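Clolusach Building, Ground Floor Corridor: Minutes of Facilities Meeting
Mar 14, 2025

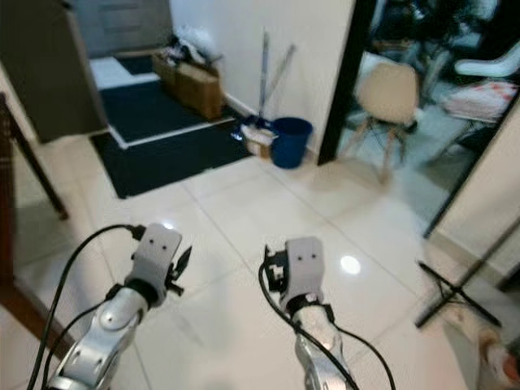
Item 2: corridor floor, mats and cleaning equipment.

1. Minutes of the previous meeting
Approved with one correction: the storage room is 203, not 230.

2. Corridor
Tile floor to remain uncovered between the two black mats. Mops and blue bucket are kept upright against the white wall at present. Agreed to install a wall rack in room 203 and move them there. Small items beside the large mat to be cleared at the same time.

3. Cardboard box at end of corridor
Box and the white plastic bags on top to be sorted. Anything unclaimed goes to recycling. The dark gray door must open fully at all times.

4. Mats
Cison quoted 440 for cleaning both mats; Hoarau quoted 2444 for replacement. Cleaning approved. Replacement deferred to September.

5. Floor care
Clistine neutral cleaner to be used on tile and grout. Dilution per label. Wax not permitted.

6. Other business
Request for 16 additional wall hooks. Held over pending measurements.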